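The Ferry to Vostness

A short story by Radu Lungu

6 Jun 2019

For Aurelia Nistor, who read it first and crossed out the adverbs.

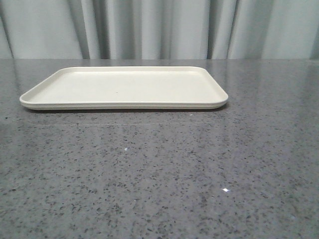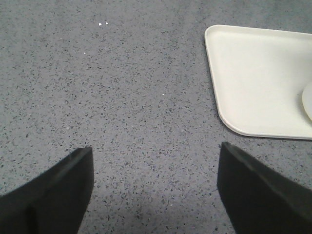
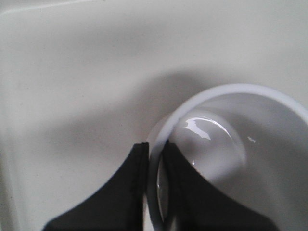

Reading time: 4 minutes

When my uncle Ghiță died, he left me a coat, a radio which did not work, and a ticket for the ferry from Estgate to Vostness. The ticket was for one person, one way, and it had no date.

I put on the coat and went to the harbour. It was May, but the wind was still a winter wind. The woman behind the glass turned the ticket over two times and called a man from the back room.

"We have not sold these for years," said the man. "Where did you get it?"

"From my uncle."

"And he never used it?"

"He was afraid of water," I said. It was true. He washed his face with a cloth.

The man stamped it all the same and gave me the number 119, although I could see only one old couple and a boy with a bicycle waiting on the pier.

The crossing was long. I sat inside, near the engine, where it was warm, and I put my hands in the pockets of the coat. In the left one I found a paper bag of Gralto, the hard aniseed sweets he used to give us after church. They were stuck together. I broke one off and kept it under my tongue, and for a moment I was small again and he was shouting at the radio.

The old woman looked at me.

"You have Ghiță's coat," she said.

I did not know what to answer, so I offered her a sweet. She refused it with her hand.

"He wrote to my sister every month," she said. "He always promised to come in spring. She bought him the ticket herself, because she thought it was the money."

"It was not the money."

"No. She understood this later."

Her husband was asleep, or he was polite. Behind the window the island was coming up, grey first and then green, with some houses low by the shore.

"Is she well, your sister?" I asked.

"She is well. She is deaf in one ear and she married a baker." The old woman buttoned her collar. "She lives at number 43, on the road with the chestnut trees. You should eat something there. She will be angry with you for a little while, but you must let her."

The ferry touched the pier and the boy went off first, pushing his bicycle. I stayed in my seat until the engine stopped. I had no ticket to go back and I had not asked the price of one.

Then I took the bag of sweets out of the pocket, tried to make it flat and decent, and went to look for the road.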